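Sorting out the cupboard under the stairs (and keeping it sorted)

I've been promising to write this one up since May, when I finally emptied the cupboard under our stairs and found, among other things, a fondue set still taped shut and a bag containing nothing but other bags. Several of you have asked how I did it without living in a heap for a fortnight, so I've put down everything I can remember, in more or less the order I did it.

First thing: clear a landing spot before you touch the cupboard. I skipped this the first time I tried, years ago, and ended up with the hoover in the bath. You want one big flat surface, a kitchen table is ideal, and a bit of floor next to it. Put the kettle on, move the fruit bowl, shut the cat in another room.

Then take out the front third and stop. I know, it's tempting to haul the lot out in one glorious avalanche, but if the phone rings or somebody needs collecting from swimming you're stuck stepping over it until bedtime. A third at a time meant I could pack up whenever I liked and still get to the front door. It took me four goes in the end, mostly between seven and nine in the evening with the radio on.

Now the sorting. I don't do the thing with the joy and the thanking. I ask myself whether I'd notice if it vanished, and if I wouldn't, off it goes. My friend Atieno is much tougher than I am and sat with me for one of the evenings, and she held up a tin of dried-out shoe polish and just looked at me until I put it in the bin. Everybody needs an Atieno. Things that are broken but "will be mended one day" get a sticky note with the month on, and if the note's still there when the clocks change, they go too.

While it's empty, clean it properly. Under-stairs cupboards are dreadful for dust because every foot on the treads shakes a bit more down. I go round with the crevice tool first, working from the top of the slope downwards, and then wipe the walls with warm water and a small squirt of washing-up liquid. Wring the cloth out hard! Bare plaster and old paint don't like being soaked. Leave the door open overnight with nothing in there. If it smells musty in the morning, put a saucer of bicarbonate of soda on the floor and give it another day before you fill it again, and have a good look along the skirting for a damp patch. Ours had one in the back corner, which was a loose washer on the pipe to the outside tap, and I'd never have seen it behind the camping chairs.

A word about shelves. The deep end of the cupboard wants shelves and the low end doesn't, and I wish I'd known that before I spent 247 pounds on a modular system from Girholm that was a good two inches too tall for anywhere useful. Measure the height at the front AND the back of where the shelf will go, and write both on your hand if you must. I sent most of it back and kept the two narrow uprights, which now hold light bulbs, batteries and the torch. The low end is just floor, and anything that lives there is in something I can slide out by its front edge without kneeling.

Hooks are your friends, by the way. The back of the door was wasted for years and it now takes the dustpan, the ironing board and all the shopping bags (including the bag of bags, which I couldn't part with). Use proper screws into the solid part of the door. Stick-on hooks are fine for a tea towel but I wouldn't trust one with an ironing board at two in the morning.

On to boxes, where I have strong opinions. I like see-through ones, because I'm lazy about labels and can't remember from one week to the next what I decided. Buy them all the same make if you can, so that the lids swap. I had Livavero and Totanora ones mixed up and spent half my life trying to press the wrong lid on to the wrong box and blaming the children. Sit on the floor of the shop and check they nest when empty, too. A box that won't nest is a box you're storing air in.

Size matters more than number. Great big tubs sound sensible, but you fill them, and then you can't lift them, and then whatever's at the bottom stays at the bottom. I'd go no bigger than you can carry in front of you with the lid on and still see your feet.

Wash new ones before you use them, lids as well. Warm soapy water, a soft cloth, nothing scratchy, and let them dry all the way before you put anything away, especially anything made of cloth or paper. For the sticky patch left behind by price labels I use a dab of cooking oil, leave it while I have a cup of tea, rub it off with kitchen roll and wash again. Cloudy plastic sometimes comes up nicely with bicarb made into a paste, though if it's cloudy from scratches there's not much to be done and you may as well use it for the shoe brushes.

Clear plastic on a wooden table:
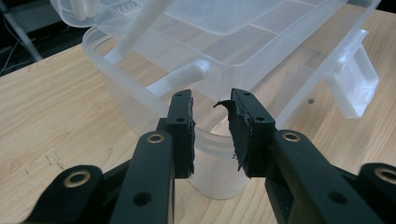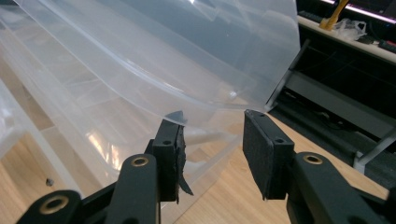 Don't fill to the brim, whatever you do. Leave a couple of fingers' depth at the top so the lid goes down without a fight, because a lid that's being forced will bow, and a bowed lid lets the dust in and makes the next box up sit crooked. Heavy things in the bottom box, light things above, and never more than three high unless you enjoy unstacking to get at the picnic rug.

Victor next door swears by a list taped inside the cupboard door, and I've come round to it. Mine is just a sheet of paper in pencil, top shelf, bottom shelf, floor, and what's on each. Pencil so that I can rub things out. My sister photographs hers and keeps it on her phone, which is clever if you're the sort of person who can find a photo again, but I've got up to 2000 on mine and most of them are of the dog.

A few odds and ends that don't fit anywhere else. Batteries want to be kept in their packet or in a little pot with the ends not touching. Candles go soft and bend if the cupboard backs on to a radiator, so ours have moved to the dresser. Paint tins should be turned upside down for a second before storing (lid hammered on well, please) and then stood the right way up, with a blob of the colour dabbed on the outside. And if the gas or electric meter is in there, keep a clear way through to it. The chap who came to read ours, back when they still sent a chap, had to be handed a sledge, two wellies and a cool box before he could see the dial.

Upkeep is ten minutes when the clocks change, same day as the sticky notes. I pull out the floor boxes, run the hoover round, check that corner by the pipe and put it all back. Anything that's crept in without a home gets one or gets given away. Last time it was a single roller skate and a jelly mould shaped like a rabbit, and I kept the rabbit.

Next month I'm having a go at the airing cupboard. If you've a good way of folding fitted sheets, do write in, as Tatu has shown me twice and mine still come out like a pudding.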